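Polarisierte Sonnenbrille beim Autofahren: ja oder nein?
Eröffnet von kurvenkratzer, Juni, 21:40 Uhr

kurvenkratzer
Hallo zusammen, ich hab mir nach ewigem Hin und Her eine polarisierte Sonnenbrille mit Sehstärke machen lassen und bin jetzt hin- und hergerissen. Auf nasser Straße gegen die tiefe Sonne ist das Ding ein Traum, da spiegelt fast nichts mehr, und das Armaturenbrett in der Windschutzscheibe ist auch weg. Aber: mein Navi (ein Elex, hochkant montiert) ist komplett schwarz, sobald ich draufschaue! Ich dachte erst, das Gerät ist hin. Kopf schief gelegt, Bild wieder da. Wie macht ihr das? Navi quer? Andere Brille? Oder den Kopf einfach auf der ganzen Strecke schief halten, haha.

mopsfidel
Navi quer. Fertig. Bei meinem geht es quer, hochkant nicht, beim Handy ist es genau andersrum.

kurvenkratzer
Quer hab ich probiert, da ist es immer noch ziemlich dunkel, wie ein schlechter Nachtmodus. Und dann ragt es mir in die Lüftung rein.

Consuelo Salcedo
Das hängt davon ab, wie der Filter im Display sitzt. Manche Hersteller drehen ihn um 45 Grad, dann ist es in beiden Lagen lesbar, nur eben etwas dunkler. Beim Elex kenne ich mich nicht aus, aber vor dem Kauf von irgendwas mit Display würde ich immer mit der Brille auf der Nase in den Laden gehen. Und bitte auch ins Autohaus! Bei unserem Wagen sieht man das Head-up-Display polarisiert so gut wie gar nicht, und das war ein teures Extra.

schraubaer
Ich sag's mal unbeliebt: polarisiert gehört nicht ins Auto. Ich bin damit einen Sommer gefahren und hab im Herbst auf der Landstraße eine überfrorene Stelle erst gemerkt, als ich draufstand. Das Glitzern ist halt auch eine Information. Seitdem nur noch normal getönt, braun, Kategorie 3. Mehr braucht kein Mensch.

mopsfidel
Eis siehst du auch ohne Brille oft nicht. Und wer fährt denn bei Eis mit Sonnenbrille?

schraubaer
Jeder, der morgens um acht bei klarem Himmel nach Osten muss? Tiefe Sonne im Winter ist doch schlimmer als alles, was der August zu bieten hat.

kurvenkratzer
Punkt für schraubaer, an den Winter hatte ich überhaupt nicht gedacht. Zur Kategorie: auf meiner steht auch 3, das war mir im Laden wichtig. Die haben mir bei Villanueva zuerst eine mit 4 hingelegt, für die Berge super, aber damit darf man gar nicht ans Steuer, und das hat mir die Verkäuferin erst gesagt, als ich gefragt habe. Geworden ist es dann eine schlichte, große, in Schwarz. An das Gewicht muss ich mich noch gewöhnen, die alte hab ich überhaupt nicht gespürt.

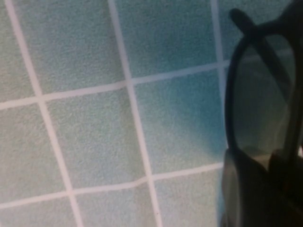
Consuelo Salcedo fragt, ob die Gläser denn auch entspiegelt sind, und zwar auf der Innenseite. Bei großen Gläsern kommt gern Licht von hinten rein, schreibt sie, und dann guckt man sich beim Fahren selbst ins Auge - das stört sie inzwischen mehr als jedes dunkle Display.

kurvenkratzer
Ja, innen entspiegelt, hat extra gekostet. Alles hat extra gekostet! Ich sag lieber nicht, was am Ende auf der Rechnung stand.

mopsfidel
Doch, sag mal.

kurvenkratzer
Na gut, aber nicht lachen. Gleitsicht, dünner geschliffen, polarisiert, entspiegelt: 1099 Euro. Meine Frau weiß von einer Zahl, die etwas freundlicher klingt.

schraubaer
Dafür kriegst du bei mir im Ort vier Sätze Winterreifen. Na ja, drei.

mopsfidel
Eieiei. Ich hab so einen Clip zum Hochklappen von Platlow, passt über die normale Brille, sieht aus wie Opa beim Angeln, funktioniert aber prima. Vor dem Tunnel hochklappen, danach runter. Für Vielfahrer mit Sehstärke meiner Meinung nach das Beste überhaupt, und wenn man sich draufsetzt, weint man nicht.

Consuelo Salcedo
Tunnel ist ein guter Punkt. Wie lösen das die anderen mit Gleitsicht-Sonnenbrille? Ich hab die helle Brille immer offen in der Mittelkonsole liegen und wechsle vorher, aber auf der Strecke runter nach Clastdale sind es sieben Tunnel hintereinander, da fahr ich dann lieber gleich ohne Tönung und klappe die Blende runter.

schraubaer
Selbsttönende bringen im Auto übrigens auch wenig, bevor das jetzt jemand vorschlägt. Die reagieren auf UV und die Windschutzscheibe lässt davon kaum was durch. Bei mir wurden die im Auto gerade mal so grau wie ein ungeputztes Fenster.

regenrinne
Es gibt selbsttönende, die auch hinter der Scheibe dunkler werden. Hab ich seit dem Frühjahr. Ganz so dunkel wie eine echte Sonnenbrille werden sie nicht, aber für mich reicht's, und das Navi sehe ich auch. Aufhellen dauert halt, im Tunnel hat man davon nichts.

kurvenkratzer
Zwischenstand von mir: hab heute das Navi mit einem Kugelgelenk leicht schräg montiert, so etwa wie ein schief hängendes Bild, und siehe da, jetzt ist es hell genug! Sieht bescheuert aus und mein Beifahrer hat schon gemeckert, aber ich kann wieder lesen, wo ich abbiegen muss. Im Winter nehme ich wohl die alte normale, die liegt eh noch im Handschuhfach.

schraubaer
Damit kann ich leben.

mopsfidel
Schräg montiert, das probier ich mit dem Handy auch mal. Welche Halterung ist das? Meine rutscht mir bei Hitze immer die Scheibe runter - der Saugnapf taugt nichts.

kurvenkratzer
Steht kein Name drauf, war in einer Grabbelkiste an der Tanke. Wird in die Lüftung geklemmt, kein Saugnapf. Ich schau morgen nochmal auf die Unterseite.

Kontakt | Impressum | © Forum Fahren und Sehen | Nach oben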